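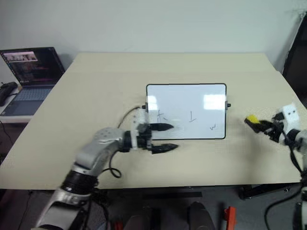
A small whiteboard with a black frame, lying flat.

How to get ghosting and old ink off a whiteboard

By Elin Landeg

I have looked after the whiteboards at our evening language classes for longer than I care to admit, and in that time I must have tried every remedy going, including toothpaste (please don't, it scratches). What follows is the routine I've settled on. It's gentle, it's cheap, and you very likely have most of it under the sink already!

What you'll need

A dry felt eraser
2 soft cloths, microfibre if you have them
A mug of warm water with a drop of washing-up liquid
Surgical spirit, or the whiteboard cleaner you normally buy
A fresh dry-wipe marker, black for preference

Step 1. Dry wipe first

Go over the whole board with the eraser, working from the top down so that the dust falls on the part you haven't done yet. If the eraser is grey and shiny, give it a good bang outdoors first, or you'll only be spreading last December's verbs about.

Step 2. Soap and water

Wring the cloth out well and wipe in straight lines. I used to go round in circles until Senyo Addo, who teaches the beginners, pointed out the swirls I was leaving behind, and I've gone straight ever since. Dry it with the second cloth.
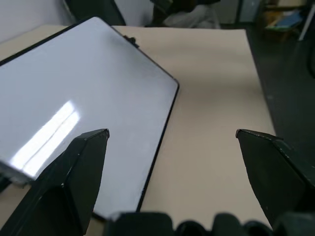 Ghosting is that faint shadow of old writing that stays put however hard you rub, and it's easily missed if you only look at the board face on. Get the ceiling light to fall across it, then move your head a little from side to side. On a glossy board like this one, the light shows up as a long slanting streak, and if you follow the streak slowly along you'll soon spot any dull patches where the shine breaks up. Those are the places that want the next step.

Step 3. Write over the stubborn bits

It sounds daft, I know, but scribble over the old mark with your fresh marker and wipe it off within 5 seconds or so. The solvent in the new ink loosens the old. You may need to do it 4 times on a really old mark, so put the kettle on and be patient.

Step 4. Spirit, if you must

Open a window, put a little on the cloth (never straight on the board) and dab. Try a corner first. Keep it well away from the frame, as it can creep underneath and lift the edge.

Step 5. Rinse and leave alone

Wipe once more with plain water, dry it, and let it stand for an hour before anybody writes on it. Ink put on a damp board is a misery to shift.

If the marks were made in permanent marker, go straight to step 3, and don't be tempted by the scouring pad.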